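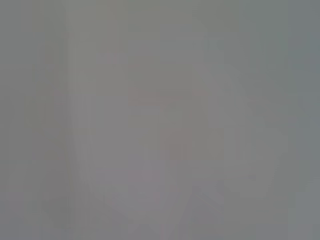
*Soft grays, with a paler stripe down the left.*

12th February

I've spent most of this winter redoing the sign-up pages for Saha, the little booking app we make over at Cindik, and I have to tell you I've never been so fond of a form in my life! When I took it over there were 32 fields. Some of them asked for the same thing twice (your town, then your "nearest town"), and one wanted a fax number.

So I sat down with a pot of tea and read through 751 support emails, which took me far longer than I'd promised my team. People were so polite about it all — they'd apologize for not understanding a page that I couldn't understand either. Of those, 144 were about the password screen alone.

We're down to nine fields now, and the rules for passwords sit right above the box where you type one. The folks in our Zavatbridge office get to try it first, then Hostau in May, if the translations come back in time. I still want to fix the date picker, which opens on the wrong month for reasons I haven't found yet.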